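Looking After the Little Arm at Larkley

Spring cleaning came round again in May, and this time it was the turn of the sorting arm in our Larkley workshop, which has been picking things up and putting them down for us all winter long without much thanks! Carola Heitmann took charge of the gripper, as she always does, and wrote up her routine for anyone who'd like to help next time.

She wipes both fingers with a dry cloth every 50 picks and checks the small screw near the base of each one. After 1000 picks she takes the fingers off altogether, brushes out the grooves along the inner sides, and puts them back with the arm powered down (please, please don't skip that part). Then come a few slow test picks, small things first.

Wiesława Pietrzak keeps the logbook on the shelf by the door, so do write in it if you notice a finger sitting crooked or a screw working its way out.

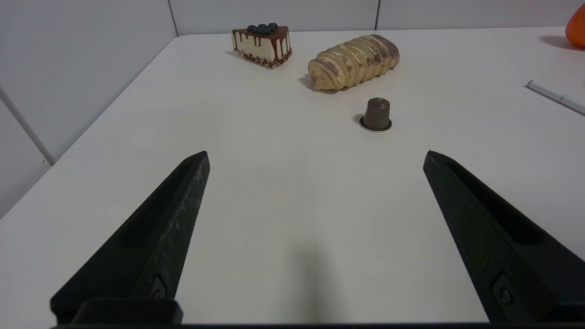 The gripper open over the table, with a coffee capsule standing ahead of the fingers.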